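Werkstattbuch Montage, Halle Olitz
Sat 16 November

Samstagsschicht, freiwillig, also zu zweit. Lleucu Sayce hat den Schlüssel zum Materiallager, ich habe den Rechner. Damit ist die Arbeitsteilung für heute hinreichend beschrieben.

Zur Erinnerung für alle, die unter der Woche nur die Rundmail lesen: Seit Juni soll die Zelle Osska das Aufstecken der Zahnräder auf die Trägerscheiben übernehmen. Bis dahin war das Handarbeit an Platz 4, eine Tätigkeit, über die sich jeder beschwert hat, der sie machen musste, und die seit der Ankündigung plötzlich alle gern gemacht haben wollen. In der Projektmappe von Jarman steht »Entlastung von monotonen Handgriffen«. An Platz 4 hat man sich bei den monotonen Handgriffen allerdings unterhalten, und zwar ausführlich. Das stand nicht im Lastenheft. 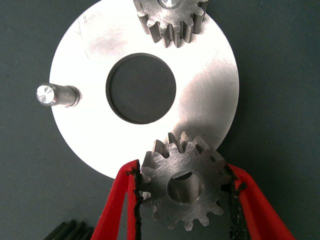 Wer an Platz 4 gelernt hat, lernt jetzt um, und zwar rückwärts. Früher hat man einem Neuen das Rad in die Hand gegeben und gesagt: gerade aufsetzen, leicht drehen, wenn es klemmt, nicht drücken. Mehr Einarbeitung gab es nicht. Nun müssen wir aufschreiben, was »leicht« heißt, und für jedes Teil festlegen, wo es angefasst wird. Unser Stand: mit den beiden roten Fingern außen über die Zähne, die schwarzen Beläge links und rechts dagegen, Bohrung frei. Von Hand hat jeder von uns das anders gemacht, Lleucu grundsätzlich von oben, ich so, wie es gerade kam. Die Beläge sehen an den Kanten inzwischen etwas fransig aus. Bitte nicht mit der Schere begradigen, ich habe die Schere eingeschlossen.

Offen bleibt die Frage, wer Beläge bestellt. Der Einkauf sagt, das sei Verschleißmaterial und damit Sache der Montage. Die Montage (ich) sagt, das sei Anlagentechnik. Die Anlagentechnik (auch ich, seit der Umstellung) hat noch nicht geantwortet.

Vormittags Programm für den linken Arm überarbeitet. Annäherung an den Stift jetzt langsamer, Absetzhöhe neu eingetragen, alten Wert auskommentiert stehen lassen. Wer ihn löscht, unterschreibt bitte hier im Buch. Der rechte Arm behält sein Programm vorerst, wird aber in der Freigabeliste getrennt geführt. Wir hatten neulich eine Freigabe »für den Roboter«, und danach hat jeder den gemeint, der ihm lieber war.

Gespräch beim Kaffee über das, was bei der Umstellung tatsächlich wegfällt. Lleucu meint, die Arbeit sei die gleiche geblieben, man stehe nur weiter weg. Ich finde, sie ist mehr geworden und besser zu verschweigen. Früher hat man am Abend einen Stapel Scheiben gehabt, auf den man zeigen konnte. Jetzt hat man ein Protokoll mit 1000 Zeilen, und wenn man Glück hat, steht in keiner etwas Interessantes. Auf der Stundenkarte heißt das weiterhin »Fügen, manuell«, weil das Formular aus Ulach kommt und dort niemand für neue Tätigkeiten zuständig ist. Ich habe heute also wieder manuell gefügt – im Sitzen, mit der Tastatur.

Zur Sicherheitsunterweisung: Die Liste hängt an der Tür, es fehlen noch zwei Unterschriften. Die Betreffenden wissen es. Wer nicht unterschrieben hat, geht nicht in den Arbeitsbereich der Arme, auch nicht kurz, auch nicht, um »nur das Tuch glattzuziehen«.

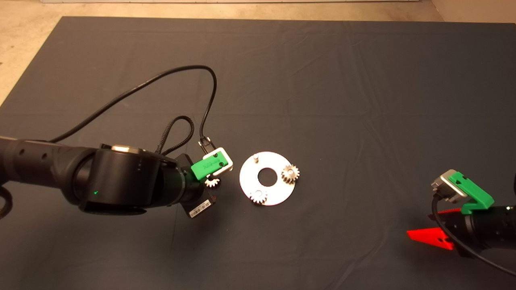

Lesezeit: 2 Minuten

Nachtrag zur Aufgabenverteilung zwischen den Armen, weil am Montag sicher wieder gefragt wird. Ein kleines weißes Rad im linken Greifer, oben auf der Scheibe noch der freie Stift, die zwei metallischen Räder sitzen schon am Rand: So sieht die Lage aus, um die es bei »Schritt drei« in der Anweisung geht. Der rechte Arm hat dabei Abstand zu halten. Bitte diese Bezeichnung verwenden und keine eigenen erfinden. »Das letzte da« ist keine Prozessbezeichnung, auch wenn es in der Übergabe von gestern so steht.

Die Pausenregelung ist weiter ungeklärt. Die Zelle braucht keine, die Aufsicht schon, und laut Plan ist die Aufsicht durchgehend. Vorschlag Lleucu: Zelle macht mit Pause. Vorschlag aus der Projektleitung: Pausen versetzt, mit Springer. Einen Springer haben wir nicht, der saß früher an Platz 4. Ich trage bis auf Weiteres »Wartung« ein.

Für die nächste Schicht:
Stundenkarte auf »Fügen, überwacht« ändern lassen, Formular liegt in Ulach.
Belagbestellung klären, notfalls mit mir selbst.
Stuhl von Platz 4 zurückholen, er steht im Büro und wird dort angeblich gebraucht.
Programmstand vom linken Arm sichern, bevor jemand die Absetzhöhe »optimiert«.

Licht aus, Schlüssel bei Lleucu.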